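Section 4 of the Tistmont bench notes. Cloth-to-basket runs, two arms. Read section 3 (homing, e-stop) first, don't skip it.

This covers how we set up, run and score a trial for the Clutley grasp-order comparison. Short version of the method: same cloths, same basket, two policies, swap policy every block. Long version is what follows.

Wrist view first, then the head view. Yours should come up side by side in the viewer like so.
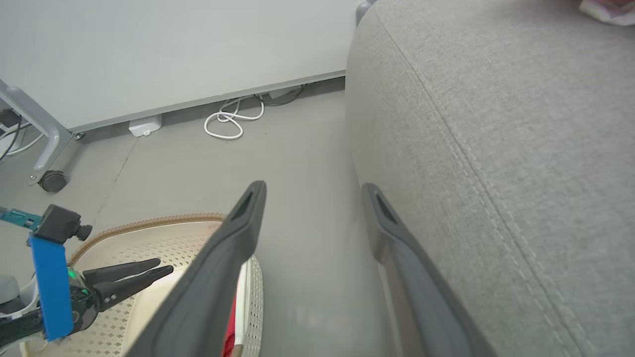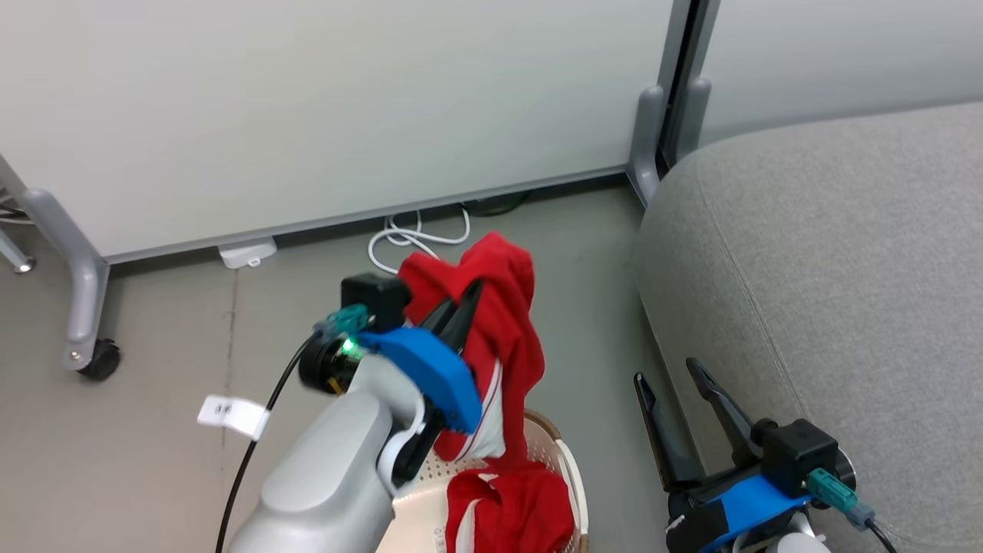
## 4.1 Before you start

1. Arms homed, both grippers open. Check the green light on each. No light = no run, go back to 3.2.
2. Basket on the floor, by the sofa. Both arms must reach the rim without the elbow going past the soft limit. If the elbow warning comes up, move the basket, NOT the limit.
3. Check cable slack at the camera. Turn the wrist slowly through full range by hand control and watch the cable the whole way. Snags show up late in the turn.
4. Stray cables on the floor: push them well back. The head camera policy has been known to go for a coil of white cable.
5. Open all three views in Dalo (left wrist, right wrist, head). Left and right swap over if you plug them in the wrong order. Wave a hand in front of one and see which window moves.
6. Lights on, blinds down. Leave them that way for the whole block.

> **Caution:** keep hands out of the basket while the arms are live. Pause is not stop. Pause holds position and will carry on where it left off if anyone touches the space bar.

## 4.2 Laying out the cloths

1. Crumple, don't fold. Pick the cloth up by the middle, shake once, drop it from knee height. Whatever shape it lands in is the shape you use.
2. No tidying after the drop. Not even a sleeve. Leonora Ignacio found in the April runs that "just nudging it a bit" was worth more than the whole gap between the two policies, so those blocks were thrown out.
3. If it lands under the sofa or out of reach, drop again and write "redrop" in the log.
4. Press `m` to mark the start layout. This saves one still from each camera. Do it before arming, othewise the arms are in the way.

## 4.3 Running a trial

1. Pick policy A or B from the sheet. The sheet decides, not you.
2. Arm, count two, press run.
3. Stand behind the tape. The head camera sees further to the sides than you'd think and feet have ended up in the data.
4. Trial ends when the policy says done, or at the time limit, or when you stop it. Log which.
5. Stop it yourself if:
 - a gripper pushes down on the basket rim and the rim bends
 - both arms pull on the same cloth
 - the cloth gets caught on the blue bracket (peel it off by hand after disarming, don't yank)
 - you hear the motor whine
6. Retract, disarm, reset.

Eleven trials to a block. Then swap policy and let the motors rest while you back up. Do not run two blocks of the same policy in a row even if the sheet has gone missing. Ask for a new sheet.

## 4.4 Scoring

Score from the head view, not from memory and not from where you were stood. Wrist views only to settle an argument.

| Score | Meaning |
|---|---|
| 0 | no grasp |
| 1 | grasped, dropped before it cleared the start spot |
| 2 | carried, ended up outside the basket |
| 3 | in the basket but hanging over the rim |
| 4 | fully in |

- Hanging over means any part below the outside of the rim. A bit resting on top of it is still a 4.
- Two tries at the same cloth is one trial. Put the number of tries in the second column.
- If the second arm helps, tick "both". Doesnt change the score.
- Stopped by you = score whatever had happend by then, plus the reason.

**Note:** a fingertip close to the cloth looks like a grasp from the head camera when the cloth is bunched. Step through the clip until something lifts. If nothing lifts it's a 0.

## 4.5 What we have so far

Nearly 200 trials scored. Policy B (head view picks the grasp point, wrist view only corrects on the way in) gets more 4s than policy A (wrist view all the way). The gap is biggest when there's already a cloth in the basket. With an empty basket they're close enough that we wouldn't claim anything.

Where B goes wrong is red on red. It reaches for the one in the basket and takes it back out. Log these as "unload", score 0. Don't stop the trial unless one of the 4.3 reasons applies, we want the full clip.

Not tested yet: pale cloth against the pale basket. Planned for the Hendricks set once it's been washed.

## 4.6 Trouble

- **One view frozen, the others fine.** Connector on the camera has worked loose. Disarm, reseat, restart that view only.
- **Fingers close but don't hold.** Check the tips for lint. Wipe with a dry cloth, no spray.
- **Grasp point always off to the same side.** Head camera got knocked. Redo the calibration in 3.5 and bin every trial back to the last good check.
- **Basket creeps along the floor over a block.** Put it back on its marks between trials. If it moved more than 5 cm in a single trial, log "creep".
- **Dalo won't save the still.** Disk full, every time so far. Clear anything older than 7 days that's already backed up.

## 4.7 End of session

1. Both arms to park, power off at the box.
2. Copy the log and clips to the shared drive, check the file count matches the sheet.
3. Cloths back in the bag, basket off the floor.
4. Initial the sheet.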